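Why Does Tape Stick? 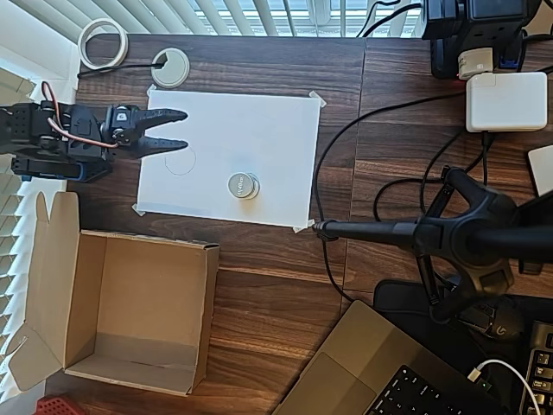 Four pieces of tape, one at each corner, hold this paper flat on the desk.

Have you ever tried to draw a circle on a sheet of paper that kept sliding around? You push your pencil one way, the paper scoots the other way, and your nice round circle comes out looking like a potato. A little bit of tape fixes that, and today we are going to find out how!

Tape is really two things in one. There is a thin strip, which is called the backing, and there is a layer of sticky stuff spread on one side of it, which is called the adhesive (say it like this: ad-HEE-siv). The adhesive is a funny material. It is soft enough to flow a little, like very, very thick honey, but it is also firm enough to hold its shape.

Now, a desk may feel smooth to your fingers, but if you could shrink down smaller than an ant you would see hills and valleys all over it – and paper is even bumpier, with tiny threads going every which way! When you press on the tape, the soft adhesive squishes down into those valleys. The more of the desk it touches, the better it holds on. So always give your tape a good rub with your thumb.

Dust is tape's worst enemy. If the desk is dusty, the adhesive grabs the dust and has no room left to grab the desk.

Try it yourself! You will need a sheet of paper, a table that a grown-up says is okay to use, and some tape.

Tape down just one corner and give the paper a gentle push. Does it swing around like a door? Add a second piece at the opposite corner and push again. Then do all four corners and draw your very best circle.

When you are finished, peel the tape slowly and keep it low, close to the table – your paper will be much less likely to rip.

From the Stamari Page for Curious Kids, ages 6 and up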